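Advancement Services, data notebook
September 30, 2019

Donor count mismatch, Srisuk Challenge

Picking up from Friday. The two systems still disagree on the number of donors for the Srisuk Challenge. Nuter (old database, read-only now) gives 1,186. Irnex gives 1,149. Dollars agree to the cent in both, so no gifts were lost in the move. The problem is in how donors are being counted.

The terms of the challenge say "donor households." A married couple who give jointly count once. A couple who give separately also count once, provided they share a mailing address. Parents and an alumni child at the same address are two households if the child is over 21. Nuter never had a household field. It had a spouse link, filled in by hand, and the link only ran in one direction for records entered before the class-year cleanup.

First query: all gifts coded SRK, grouped by primary ID, hard credit only. Reproduces 1,186 in Nuter exactly. Same query in Irnex also returns 1,186. So the raw donor count carried over correctly, and the lower figure comes from the household rollup in Irnex, which is on by default in the campaign report. 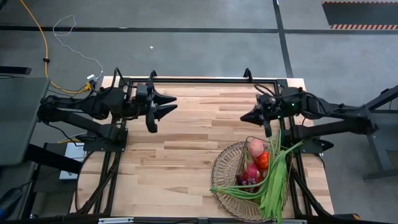
Second query: pulled the records that collapse in the rollup and sorted by reason code. Most are ordinary spouse pairs, both alumni, separate checks. Those are correct and should count once. What remains is less clean:

- Former spouses, link never removed, now at different addresses. Rolled up wrongly.
- Siblings who both still have the parents' address on file. Rolled up wrongly under the over-21 rule, but can't be sure without birth dates, and those are blank for former students who left before graduation.
- A family foundation and the individual who signs for it. Terms are silent on this. The old practice was to soft-credit the individual and count the foundation.
- One trustee entered as both parent and past parent under separate IDs. True duplicate. Merged this morning.

Čestmír Paulík checked the merge against the paper gift cards and initialed the log. He also noticed that the receipt address on that record was older than the one on the pledge form. Updated.

Looked at why the siblings collapse. The Irnex rule compares last name, street and ZIP, and ignores relationship type. Setting is under Campaign > Counting > Household match. It can be switched to "relationship required," which only rolls up records joined by a spouse or partner link. Tried this in the test copy. The siblings come apart as expected. So do some spouse pairs where the one-way link from Nuter came over on one side only. Ran the link repair script in test and the pairs went back together.

Did not touch the live copy. The campaign report goes to the board packet from live, and a count that moves between drafts will produce phone calls.

Matching gifts

Employer matches are coded as their own donors in both systems. Under the terms they count toward dollars and do not count toward households. Irnex excludes them if the organization type is "Matching Co." Found about 40 organizations imported with the type blank. None of them has an SRK gift, so no effect on this count, but they will matter for the annual fund. Filled in the types from the Nuter code table.
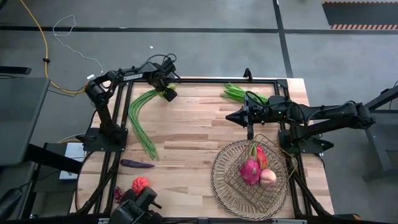 Mailing file

Jedeo needs the participation mailing file in their layout: one row per household, salutation in a single field, class years appended after the name without a comma. Their importer reads a curly apostrophe before the class year as a bad character and drops the rest of the line. The February file had this fault in four rows and they were fixed by hand. Added a replace step to the export so it doesn't have to be caught by eye.

Anonymous donors: suppress from the printed roll, keep in the count, keep in the thank-you file. The flag in Irnex is on the gift, where Nuter had it on the person. Anyone who gave anonymously once came over with the flag on every gift. Safe for the printed roll. Leave it until the gift officers have reviewed their own lists.

Open

Written ruling on foundation plus signer. Asked the head of advancement by email, no reply yet.

Former-spouse links: list printed, in the gray folder. Needs phone or email confirmation before anything is removed.

Run link repair in live after the packet closes, then change the household match setting, in that order. Rerun both queries and paste the results under this entry.

Until then, quote dollars only. If somebody needs a donor figure, give 1,149 and say it is preliminary.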